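3. What we bought, and what we should have budgeted for

I'll be upfront that the robot was the easy line in our budget. We had a quote from Arnex, we had the grant money, done. The rest of the bench (furniture, cables, spares, floor space) got lumped under "sundries", and that's where the planning went sideways!
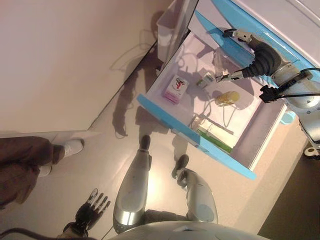

Figure 3. Drawer task during collection: the right hand over the open drawer, four small items and some cabling inside.

Soler Project, Equipment Planning Group
Manuscript received 28 Dec 2019

We picked a white drawer unit on casters with light blue trim, mostly because I liked the price. Casters are handy when you're rearranging a lab every week, but a cabinet that can roll is a cabinet that can roll away from a pushing hand, so put locking ones on the order form. I didn't, and paid $200 for a second set in January.

Cabling was my other blind spot. External runs along the arms need spare lengths on the shelf, and Claltov's lead time was 30 days (we'd planned on two).

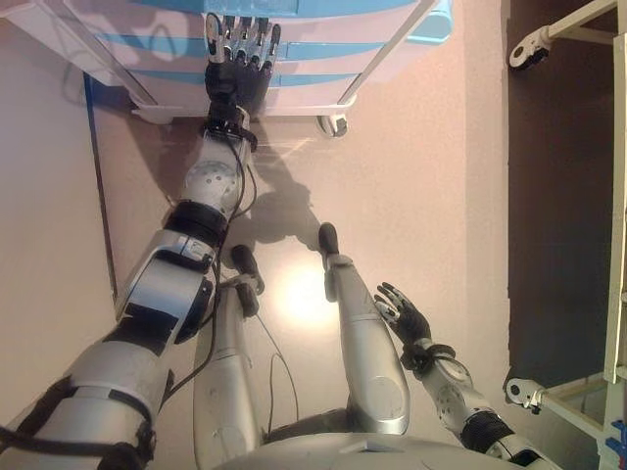
3.1 Hands, sleeves and spares

If you take one number from this section, make it the consumables. Over 1,007 trials we treated flexible wrist sleeves and finger parts as wear items, costed per trial like printer toner, and our finance people were much happier with that than with surprise invoices. Bramov would only sell sleeves in pairs,

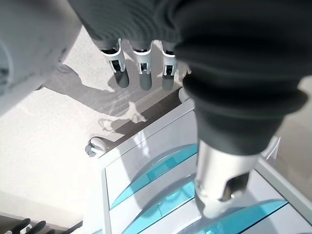 so we budgeted in pairs too, and kept 2 unopened at all times. I'd do the same again, though I'd ask for the colour-coded fittings up front and haggle harder over the freight.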